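4 min read

Search articles Search

Let the planner say it doesn't know

I have spent most of a February arguing with my friend Unathi Pillay over a single line in a config file, and I'd like to argue with the rest of you too, if you have a few minutes and something warm to drink.

The line sets what our task planner does when perception comes back unsure. At Gusaler we write the software for bathroom cleaning and restocking, and the old default was to take the top label and carry on. Unathi likes it that way – a robot that stops all day is a robot people switch off, and I do see her point! But I've sat through 3,000 labeled clips now, and I've come around to thinking the stop is the most useful thing we have.

Take bottles, which look so easy until you try to write them down as states.
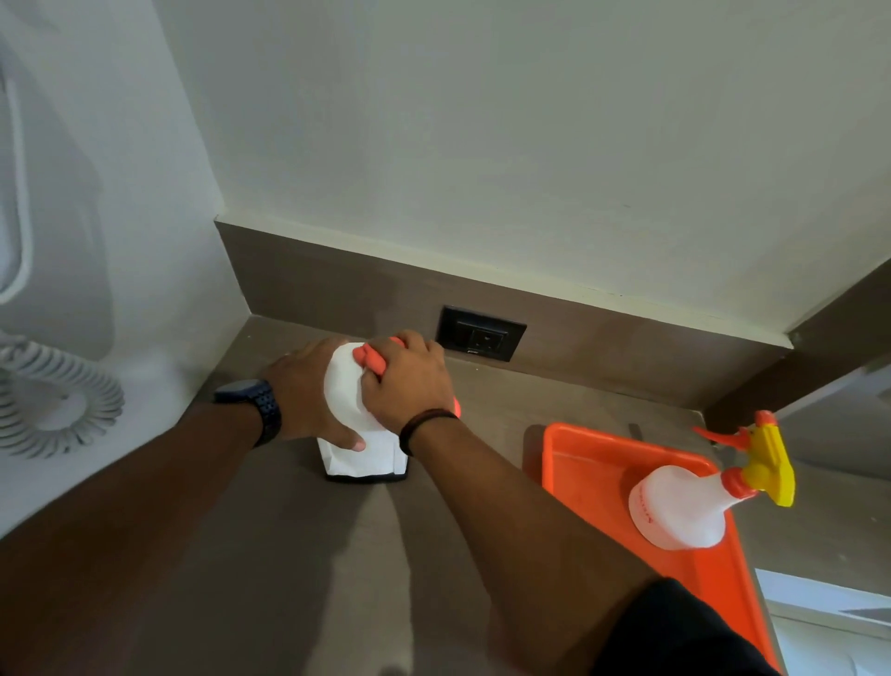

Both hands on one spray bottle, a second one waiting in the orange tray.

Our segmenter used to do fine with the bottle in the tray and then get terribly confused by the one being held, with fingers wrapped over the trigger and a good part of the shape gone. Is that one object or two? Is it being lifted, set down, tightened? A single frame can't tell you, and I don't think a planner should be made to pretend otherwise. Ekua Zakaria added an "unresolved" state that waits 8 frames and looks again, and I was so pleased I brought her a cake.

The cost is real, I'll grant that. The waiting made our longest routine 20 seconds slower, and Unathi reminds me of it most mornings. I would still pay it. A wrong guess gets written into the world model, and every step after that one trusts it, and then you're reading logs at 9 p.m. trying to find where it went sideways.

Share this search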